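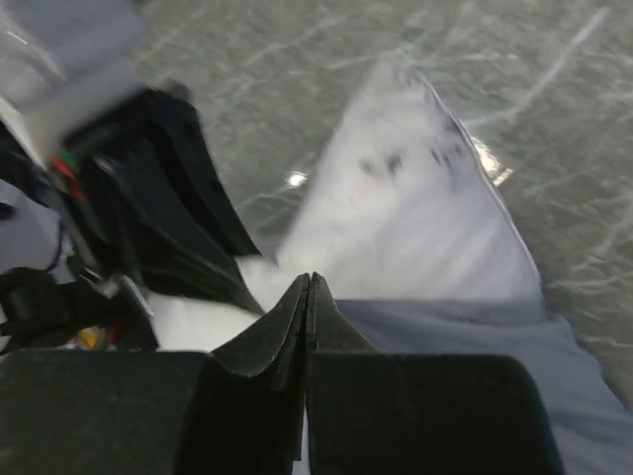
Mervyn Fothergill maintains that a cloth folded in the air comes out as square as one folded on a table, and that the flat surface in this section is a waste of a worktop. Try it his way if you like, then measure the corners. We did, and went back to the table.

4. Folding and sorting cloths

4.1 Clear a patch of worktop wider than the largest cloth, and wipe it. A folded cloth picks up whatever it was folded on.

4.2 Sort white from coloured before you fold anything. Greys count as coloured, whatever the label on the packet promised.

4.3 Take a white cloth by one edge and lift it clear. Look it over for marks while it hangs. Anything with dark spots goes back to the wash pile — a second wash shifts some of them, and the claims made for stain sticks are best ignored until you have seen one work.

4.4 Lay the cloth down and smooth it from the middle outwards with a flat hand.

4.5 Fold in half, edge to edge, then in half again. Press the crease once. Ironing it is optional, and we doubt anyone drying a saucepan will notice.

4.6 Stack with the folded edge facing you, up to 50 to a Turklow shelf. The shelf will take more, but the pile leans.

Note: The "three-second fold" that does the rounds every February needs a stiff, new cloth. On one that has been through the wash for a year it makes a bundle.

Caution: Do not fold cloths that are still damp at the hem. The middle dries first, so feel the hem before you decide.

Caution: Keep fabric softener away from drying cloths. It leaves a coating, and a coated cloth pushes water about.

For cloths too worn to fold, see section 7, Rags.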